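Allgate wrist camera kit – my notes after a month of laundry

Product: Allgate wrist camera kit, with the short bracket
Sold by: Prustia
Posted: September 2024
Weight with bracket: 60 grams
Cable supplied: 700 mm
In stock, ships from the Rorkivthorpe store

I run the demo bench for the shop, so I get to play with most of what we sell before it goes on the shelf (best part of the job!). For this one I did what I always do with a small camera – bolted it on, left it on, and used it for something annoying. Clothes, in this case. Clothes are about as annoying as it gets for a gripper, and I had two sets of fingers I wanted to compare anyway.

The kit comes with the camera, the bracket, four screws, the cable, and a printed card that tells you which way up everything goes. Read the card. I skipped it and spent my first evening looking at the world upside down, wondering why the arm kept going left when I wanted right. You can flip the picture in software, sure, but it's easier to mount it properly.

Fitting it took me 31 minutes, and a good chunk of that was the cable. At 700 mm it reaches the elbow on our bench arm with a bit of slack and then you need an extension. I'd have liked a longer one in the box. Leave a loop at the wrist, a bigger one than you think, and turn the joint all the way both directions by hand before you power up. My first loop was too tight and it pulled the plug half out on the far turn.

Now the picture itself, because I know that's what people email me about. I had the camera set to automatic exposure for the first week and then switched to manual, and manual is better for cloth. On automatic, every time the wrist swings over something bright the dark stuff goes to mush, and then it all comes back a second later and your software has no idea what happened. Pick a setting, lock it, leave your lamp where it is.

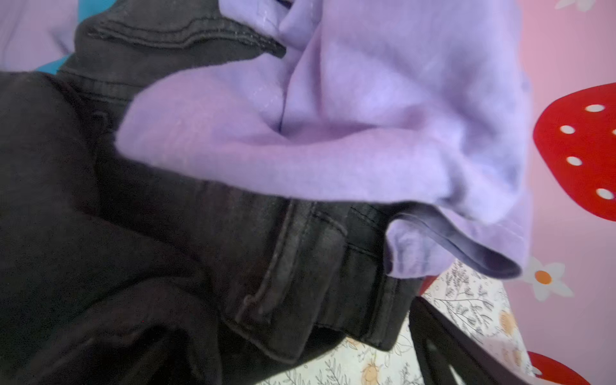 Dark denim is my torture test for any wrist camera, and I've put a lot of it in front of this one. Along a seam or a hem it does well: you get both rows of topstitching on those black jeans, and even the worn, slightly frayed bit of the edge before it goes under the lavender sweatshirt. Where the denim rolls over itself in the lower left you're mostly getting shadow, with a little texture and a highlight along the creases. So if your picking routine looks for edges, great, it has plenty to work with. If it wants to find a nice fat fold in the middle of a dark heap, give it more light. Pale fabric is a different story – the ribbed edge on the sweatshirt shows up as a clean line, and that's the sort of thing I like to aim at.

On to the fingers. I tried the Âu soft pair first and then the Prustia 902, our own hard-tip set. The Âu fingers are lovely on knits. They squash down into a fold and bring up a good handful, and I never worried about snagging anything. On jeans they were less happy. Heavy denim tends to slide out on the way up, especially if you only catch one layer, and I ended up closing harder and lifting slower.

The 902 tips are the opposite. They'll take hold of a hem and hang on to it, and they're narrow enough to get in beside a seam without shoving the whole pile across the table. You do have to be more careful about where you put them down. I caught a second garment underneath more often with these, and a thin blouse is no match for a hard tip closing at full force, so turn the force down first and work up.

For mixed laundry I've kept the 902s on. If I was only doing sweaters and T-shirts I'd go back to the soft pair and not think twice. The camera bracket fits both, though you'll want to tilt it down one notch for the Âu set.

A few odds and ends. The lens cover scratches if you wipe it with a shop towel (ask me how I know), so use a proper cloth. Lint builds up on it quicker than you'd expect. The screws want a dab of thread locker, mine started backing out in the second week. And the little status light on the back is bright enough to reflect off shiny zippers, so I put tape over mine.

We should have the longer cable in October, sold separately, and it fits this kit with no adapter. If you've already bought the camera, send me your order number through the contact form and I'll put one aside for you.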